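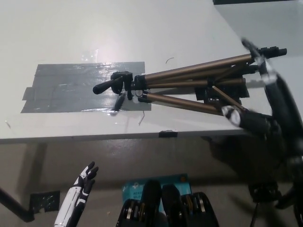 jesgate_mike
Mar 21, 2024

Does anyone else think the advice about travel tripods is mostly nonsense? I have been reading reviews for two weeks and every one of them says the same thing: buy the expensive carbon one, you'll thank yourself later. Will I? I shoot maybe 18 evenings a year, mostly the river and the old bridge at Koltitz, and mostly with a small mirrorless body and one lens. What I own is an aluminum tripod with bronze legs, a black pan handle on the head and a center brace with struts, and as far as I can see it holds a camera up. The Otemach I keep being told to get costs 700 dollars. For that money I want somebody to show me two pictures side by side, same night, same exposure, and let me guess which is which. So far I have found no such thing. I've found plenty of people standing on cliffs looking pleased.

fernhollow

The side by side wouldn't tell you much on a calm night. Any tripod works on a calm night. Try a four second exposure with wind coming off the water and then get back to us.

jesgate_mike

I have done four seconds in wind. Some came out soft, some didn't. I'm not convinced the soft ones were the legs. I was standing on a footbridge and people were walking on it.

oldglass

Footbridge will do it every time. No tripod on earth fixes a footbridge.

Thilini Kumarasinghe

I'd push back a bit on both of you. I used one of those pan handle video style heads for years and the problem was never the legs, it was the head drooping after I locked it. You frame the shot, tighten it, let go, and the front of the lens sinks a hair. With a wide lens you never see it. With anything longer you spend the evening aiming too high on purpose. A better head on the same cheap legs got rid of it for me. Before you spend 700 on anything, check whether your head even comes off, because on a lot of the budget ones it doesn't.

jesgate_mike

Mine doesn't, or I haven't found the screw. The droop I do recognize. I figured it was me.

karst_and_co

Sorry but "buy a better head" is just the same upsell in a smaller box. Next it's a better plate, then a better bag. I bought the Khondokar head everyone on here was raving about and it droops too, it just does it more smoothly.

Thilini Kumarasinghe

Which one? There are two and the older one is bad.

karst_and_co

The older one. But nobody said that when they were raving about it.

fernhollow

I did say it. Page three of that thread.

karst_and_co

Page three of a thread that long is a hiding place.

oldglass

Going back to the original question. Weight is the only argument for carbon that I believe, and I believe it only if you walk. If you drive to the river and walk across a parking lot, it's money for nothing. The vibration stuff I have never been able to see in a print, and I print big.

fernhollow

Carbon does settle faster. You can test it, tap a leg and watch the live view zoomed in.

oldglass

Sure, but who is tapping the leg during the exposure? Use the two second timer and wait.

jesgate_mike

This is what I mean. Every benefit goes away if you wait two seconds.

fernhollow

Waiting two seconds does not help with wind. I said wind in my first post.

marrow_lane

Hang your bag from the center. Or don't, because then the bag swings. I have read both as gospel on this forum and I now put the bag on the ground and keep the center column down. Costs nothing. The other free thing is not pulling out the thinnest leg section unless you have to. I shoot low, my knees hate it, the pictures are sharp.

Thilini Kumarasinghe

Agree on the column. Also turn off stabilization if your camera doesn't do it by itself on a tripod. Some do and some only claim to.

karst_and_co

Is there any evidence for that one or is it another thing people repeat? I've left mine on for years with no trouble.

Thilini Kumarasinghe

On my last body it was obvious past one second. On the current one I can't see a difference. So check yours.

jesgate_mike

OK. Plan for now: no purchase, column down, timer on, off the footbridge and onto the bank. Stabilization on for half the shots and off for the other half. I'll go out in April when the water is lower and post full size files, soft ones included. If the cheap legs are to blame I'll say so, but I'm still not paying 700.

oldglass

Look at the used shelf first if you do cave. There are a lot of barely touched Otemachs out there, which might tell you something.

fernhollow

It tells you people give up on night photography. Post the exposure times with the files please, and the wind.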